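Fekthorpe House Gallery: Fruit and Vegetables, Bedroom Display

The Fekthorpe collection contains 527 photographs of household arrangements. The selection on this page is drawn from the Manalo series.

Oranges, apples and plums share a green metal tray on a white sheet.
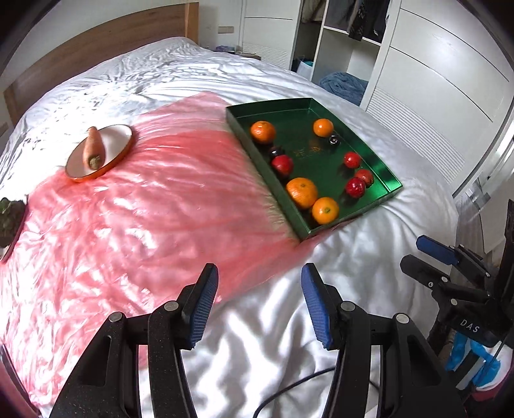 Produce on Pink Sheeting

An orange carrot on a rimmed plate, with leafy greens on a dish nearby.
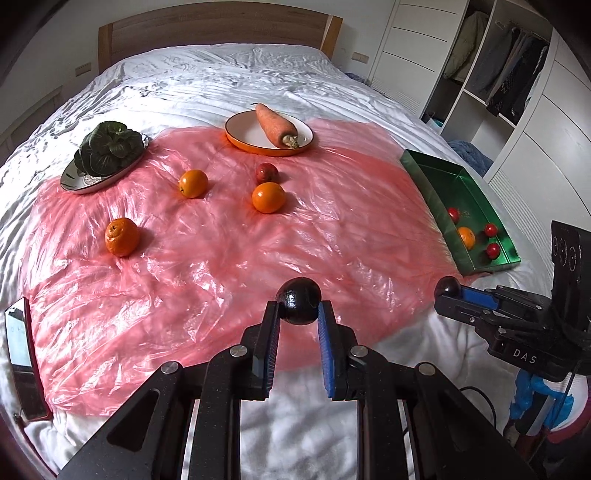 Prints are available in three sizes and may be ordered on Sunday - please allow 12 days for delivery.
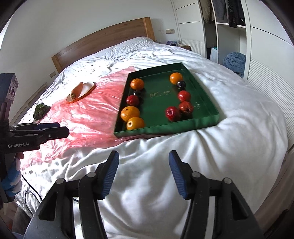 The Manalo series is cataloged by color. This view is filed under green, for the tray and the bell pepper.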